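Sondach and Waltside Port Agree on Track Renewal for Freight Branch

The railway operator Sondach and the Port of Waltside have signed an agreement on the renewal of the Tarkon freight branch, the single-track line that links the port's grain and timber terminals with the main line. The agreement was signed at the port offices by Vratislav Hudec, head of infrastructure at Sondach, and representatives of the port and of the engineering contractor Šimko.

The branch opened in 1896 and was last rebuilt in sections over several decades. Speed limits now apply on most of it, and trains of loaded grain cars often wait at Tarkon junction for a path to the port. Under the agreement, Sondach will replace rail, ties and ballast along the full length of the line and add 2 passing loops.
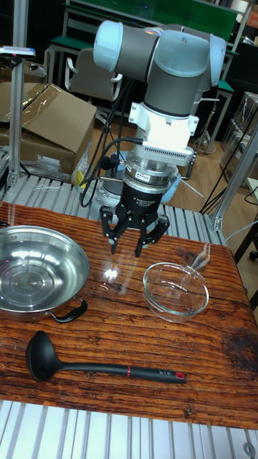
Robotic arm with gripper above a wooden tabletop.

Šimko will carry out the track work under contract to Sondach. The port will pay for the changes inside its own fence, including new turnouts at the timber terminal and a longer arrival track. Design documents for the first section have been approved, and work is due to begin in August.

"Shippers have asked us for longer trains for years, and the branch could not take them," Hudec said. "The new loops are long enough for the trains our customers want to run."

The order for the first section covers 422 rail panels, which will be delivered by train to the yard at Tarkon. Old ties will be taken out by the same trains on the return trip.
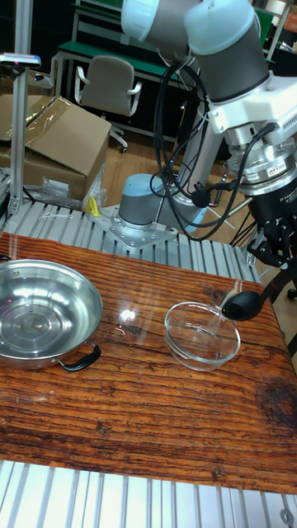

Collaborative robot arm on its mounting plate.

Freight traffic will continue during construction. The line will be closed each Sunday, and trains will run on the other days under a temporary timetable agreed with the terminals. Road crossings near the port will be closed one at a time, with signed detours. The city will publish the closure schedule before work starts.

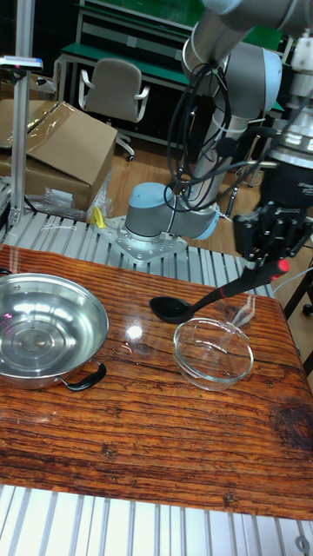
Sondach will also renew signaling on the branch. The hand-operated switches at Tarkon will be replaced with powered ones controlled from the dispatch center, and crews will no longer have to stop to set the route. The signaling contract will be awarded separately.

The parties will review progress every quarter. Shippers with questions about the temporary timetable can contact the Sondach freight desk, extension 97.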